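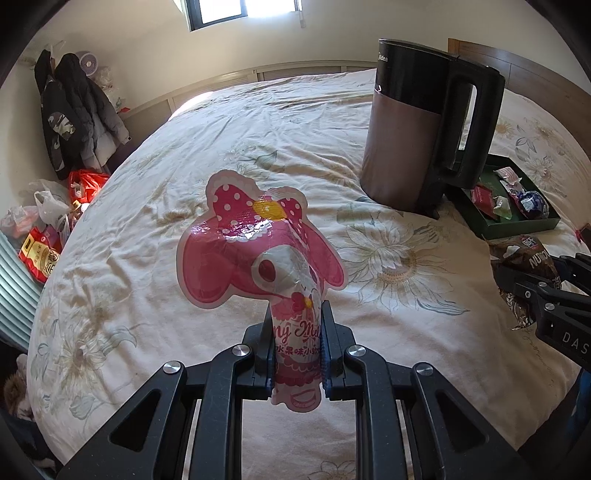

Lizeth Villca asked after the last lecture why we'd budget a pair of hand-held grippers before we've even picked an arm. Fair question. Short version – the arm is the slow purchase. The hand-helds can be out collecting while the arm quote is still going round the finance office.

Week 4 notes – planning the equipment buy

Bring your own draft budget to the tute. One page. Spreadsheet is fine, handwriting is fine if I can read it.

Start with the task, then the catalogue. Ours is grasping small packaged stuff on a soft surface: snack pouches, sachets, on a bedsheet. What that tells you about the kit:

Two-finger parallel grip, padded. The blue textured strips on the inner faces are the part to ask suppliers about. Are they sold seperately? How are they fixed on?
Two units if you want both hands working. Price the pair, not one unit doubled – Skadley and Mevano both quote differently for pairs.
Glossy film throws glare. Put a line in for test items with shiny wrappers and get them early.
Creased fabric under the object. If your catalogue figures all come from a hard bench, flag it.

Worked budget, in dollars, before tax:

Gripper pair, Skadley quote: 900
Spare pads, mounts, cables, storage cards: 300
Test items (groceries): 36
Total: 1236

No contingency in there. Deliberate, you're adding it in question 2 of the worksheet. Say where your percentage comes from.

Freight is the one people forget. Pledgate put it on a seperate invoice, so check the quote to the bottom of the page.
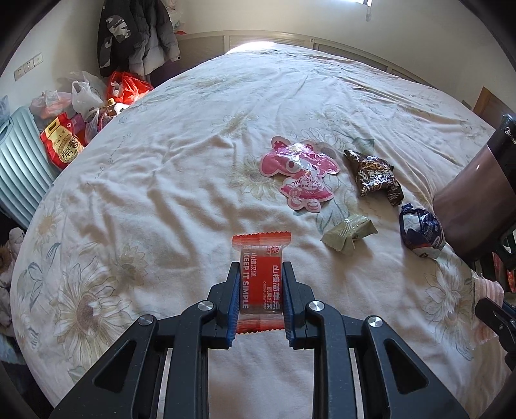 Cherry Mae Tiongson reckons the groceries line is too small to bother listing and should go under sundries. I'd keep it. Packets get squashed and want replacing, and sundries is the first thing cut when the total has to come down. Also write down what you bought – brand, flavour, pack size – or the next group can't match the set. A small flat sachet with crimped ends and a die-cut pouch are different jobs for the fingers, so buy a few of each shape.

Rent or buy: Grajales will rent by the month. Work out your break-even month and show the working. Remember rented units go back, and your later sessions need the same fingers as the first lot.

Timeline, rough:
March – quotes in, at least two
April – order grippers and pads together
May – collecting
June – review, then decide on the arm

Labour isn't in the table. Add a row for it, hours only, no dollar figure yet. We cost it next week with the maintenance sheet.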